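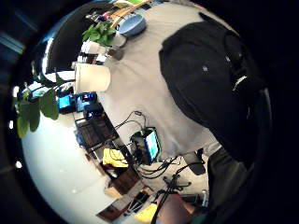
Section 1. Scope and reference

Workplace Safety and Housekeeping Inspection: Open Office and Work Tables
Site: Gostel, Skornham office
Inspection date: February 19, 2023
Inspector: Tarun Sisodia
Checklist reference: 141
Previous inspection: October

This checklist covers the shared tables, desks, shelving, seating, display equipment and walkways of the main office. The kitchen, restrooms and server closet are inspected under a separate form. Ratings used are Satisfactory (S), Attention Needed (A) and Not Assessed (N). An item rated A must carry a comment and a due period.

Section 2. Work surfaces

2.1 Tabletops free of unnecessary items: A
Comment: Small items, papers, tools and packaging have gathered on the work surfaces. Tools are to be returned to the drawer at the end of each task. Packaging with nothing in it is to be discarded the same day. Due within 14 days.

2.2 Bowls, cups and bottles kept apart from electronic equipment: A
Comment: A light blue bowl, a small white cup and a small dark bottle were present in the area by the potted plant. Open drinks may not stand beside screens or power supplies. The bottle should be labeled if its contents are anything other than water.

2.3 Table edges sound, without splinters or lifted trim: S
Comment: All edges were checked by hand. The repair requested in October has been completed and the request is closed.

2.4 Sharp or pointed objects stored safely: A
Comment: Wooden sticks are kept with papers at the end of the gray surface. They should be placed upright in a holder or moved to the supply drawer.

Section 3. Plants

3.1 Pots stable and on a level base: S

3.2 Foliage clear of screens, vents and walkways: A
Comment: The larger plant has broad, drooping leaves and should be turned or cut back at the next watering. The smaller plant in the white pot or holder may stay where it is. Watering is to be done before equipment is switched on, and the saucers are to be emptied afterward.

Section 4. Electrical and display equipment

4.1 Screens stable on their stands: S
Comment: The stand with angled legs was tested for movement and its locking collars are tight. Staff are reminded that the legs must be fully spread before a screen is mounted.

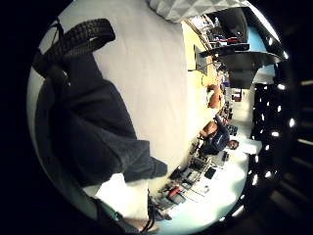 4.2 Cables secured and free of strain: A
Comment: Thin cables near the table screens should be gathered and clipped to the table. Clips are held in stock under Cleko order 3533. No cable may cross a walkway without a cover.

4.3 Portable heaters: N
Comment: None are registered for this office.

4.4 Equipment labels current: S
Comment: Two labels were replaced during the inspection.

Section 5. Shelving and storage

5.1 Units stable and not overloaded: S
Comment: The white shelving unit is anchored. The dark unit below the small monitors is within its limit, and heavier items should continue to go on the lower shelves.

5.2 Combustible material controlled: A
Comment: A crumpled yellow cloth was on a lower shelf of the dark unit, with a cardboard box near the bottom. Cloths used with cleaning fluid belong in the lidded bin. The box is to be flattened for recycling or labeled with its contents and a name. This item was also rated A in October and is now referred to the office manager.

5.3 Wall-mounted items secure: S
Comment: The framed pictures were checked for firm fixing. No change required.

Section 6. Seating and walkways

6.1 Chairs in good repair: S
Comment: Casters and height levers were tested on the office chairs. One chair supplied by Gündoğdu has a slow lever and has been noted for service under warranty.
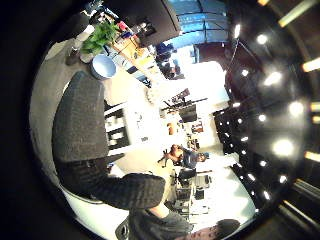
6.2 Posture and workstation setup: A
Comment: Staff who lean forward over the desk for long periods should ask for a screen and chair adjustment. Requests go through the front office and are normally handled within the week.

6.3 Walkway width of at least 1000 mm maintained between desk rows: S
Comment: Measured at both ends of the row. Chairs must be pushed in when a desk is left.

6.4 Outerwear and bags stored on hooks: A
Comment: Jackets and bags should not be laid on or against the work tables. The hooks by the entrance have space.

6.5 Floor clean, even and unobstructed: S

Section 7. Result

Overall rating: Acceptable with corrective action. Items 2.1, 2.2, 2.4, 3.2, 4.2, 5.2, 6.2 and 6.4 remain open. The area supervisor is to initial each item on completion and return the form to the inspector. Item 5.2 will be inspected again separately.

Signed: Tarun Sisodia
Copy to: office manager, Skornham; safety file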